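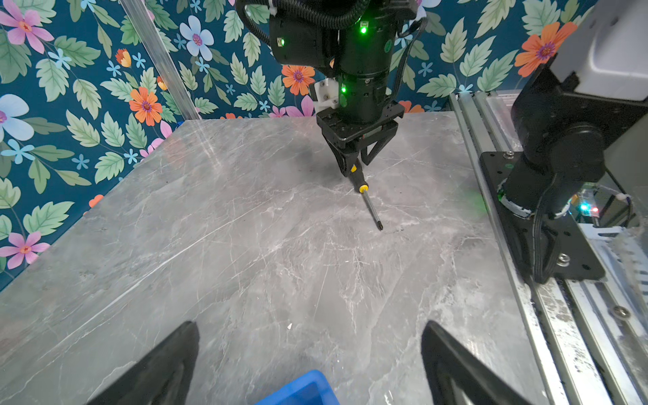 Chapter 2
The Screwdriver and Other Borrowed Things

Every household owns a screwdriver, and every household has lost it. The one you find in the kitchen drawer, under the takeaway menus and the dead batteries, will be the wrong size. You will use it anyway, and the screw will never be the same again.

In Chapter 1 we dealt with measuring, a subject most people think they have mastered. Now we come to fixing one thing to another, and to the tool which does most of that work and takes most of the abuse. People open paint tins with screwdrivers. They stir the paint with them too. Kamrul Liyanage, who taught evening classes in home repair before he helped me with this book, kept a list of the uses his students owned up to. It reached 137 entries, and driving screws was well down it.

A screwdriver has three parts: handle, shaft and tip. The handle is there for your hand, so a fat one with some grip to it turns a stiff screw far more easily than a thin, smooth one. The shaft gives you reach — a long one gets past shelves and pipes, a stubby one goes into cupboards. The tip has only to fit the screw, and most of the grief in this chapter comes from tips that nearly do.

Look after the surface you work on as well. A polished stone table is a lovely place for dinner and a poor one for dropping tools on. Put down an old towel, folded once. My mother-in-law's table still has a chip in it, and we still talk about it in September, when the family comes to stay.

By the end of the chapter you should be able to:

match a tip to a screw without guessing
drive a screw straight into softwood
remove a screw that someone else has ruined
remove a screw that you have ruined

You will need a handful of scrap softwood, a box of mixed screws and a little patience. Buy more screws than you think you need.

2.1 Slots, crosses and stars

Start with the head of the screw.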